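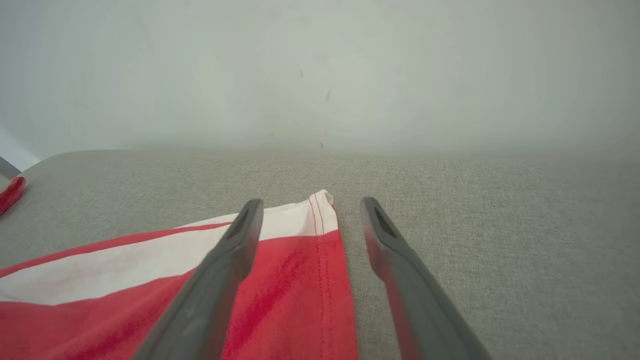 *Red and white stripes on the grey upholstery, folded edge to the right.*

# Textiles from the Denley house

These pages cover the cloth side of the Denley clear-out: tea towels, napkins, table runners, curtain ends and a good many pieces that could have been any of those. The work began in October and has carried on in the evenings since. The full list runs to 392 entries. Most are plain white or cream and have no page of their own.

Noura Awwad wrote the list and the notes. Xolani Kruger did the washing and pressing, and Niilo Nurmi has the boxes at his place until they are shared out.

## The striped piece

Entry 681 in the house inventory, which numbers everything from the attic down, so textiles begin well into the hundreds. Bold bands of bright red and creamy white, not all the same width. One of the white stripes is a good deal wider than the band near the top of the cloth.

It came out of the lower drawer of the Vuorinen chest, under a stack of pillowcases. There is no label and no name tape. Martti Kettunen remembers something similar on the kitchen table in the summer, but he also says there were several red cloths in the house and he would not swear to this one.

The red has held up well. Xolani washed it on its own the first time, cool, with a colour sheet in the drum, and the sheet came out barely pink. After that it went in with the other reds.

## How the pieces are kept

Each cloth is folded along its old creases where these can still be found. Where the crease has worn thin, the fold is moved over by a finger's width. Anything striped or checked is folded so that the pattern shows on the outside, which makes it easier to find again in the box.

Acid-free tissue goes between the coloured pieces and the white ones. We bought a pack of 1,000 sheets from Woltus and have used over half. The sheets are thin, and two together work better than one under anything heavy.

Boxes are marked on the short end with the inventory numbers only. Noura tried writing descriptions as well, but they got too long, and there are only so many ways to say "white napkin".

## Still to be sorted out

- The striped piece is down as "cloth, red and white". If anyone in the family knows whether it was bought as a tea towel or cut from something larger, please write to Noura.
- Lauri Räsänen has asked for the reds as a group. No one else has put in for them so far.
- The runner from the hall has a stain that two washes did not shift. It will stay as it is.
- Three entries on the list have the same number. Niilo is going through the boxes to see which is which.
- The curtain ends from the back bedroom are the right length for cushion covers — anyone who sews is welcome to them.

## Borrowing and collecting

Pieces already promised can be collected from Niilo on a Thursday, after six. Bring a bag or a flat box. Please check the number against the list before you leave and put your initials beside it.

Anything unclaimed by the time the Musine sale comes round will go there as mixed lots, apart from the embroidered pieces, which are staying in the family. If you want something held back, say so by its number. Earlier requests for "the nice blue one" matched at least four cloths, and those are all still in the box.

Next page: napkins and small mats. Previous page: blankets.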